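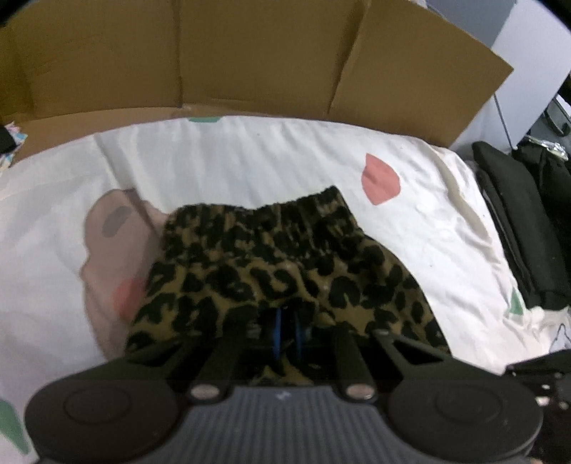 Oi-ling Yeh

I went to the open day at Weseck mainly to try the Ballo hand gripper, which I had read of but never held. Visitors could use it for as long as the line allowed. I had 19 minutes the first time, and then I went to the back of the line and waited again.

The Ballo is for recording how a person handles clothes, so that a robot can later learn from it. You hold it and do the work with two fingers in place of your own five. The task at my station was small garments on a printed bedsheet, with a big cardboard box behind. I started with the leopard-print piece with the elastic waist, and I must say it was harder than I expected.

The grip is good. When the fingers close on thin fabric, they hold it well and I felt no slipping. Picking up only one layer is another matter. Most times I took the sheet also, and had to open and try again. The lady from Weseck told me to come in lower and slower, and this helped a lot. After eight tries I could take the garment by the waistband -- not beautifully, but I could.

What I liked less is the weight. My wrist was tired before my turn was over, and I have quite strong hands from years of sewing. The tool is also wide, so near the box I had to turn my arm in an uncomfortable way. A person with small hands should try it before ordering.

In the afternoon they showed the Opoku arm folding towels by itself. It was slow and it dropped one towel, and the staff let it continue without touching anything, which I respected. The talk in room 202 was too long for me, and the microphone was weak at the back.

The Ballo costs $2000 without the software. For a school or a small lab I think the price is fair. For one person at home it is too much -- I would wait for the lighter model, which they want to show in March. I give it four stars of five, and the missing star is for my wrist.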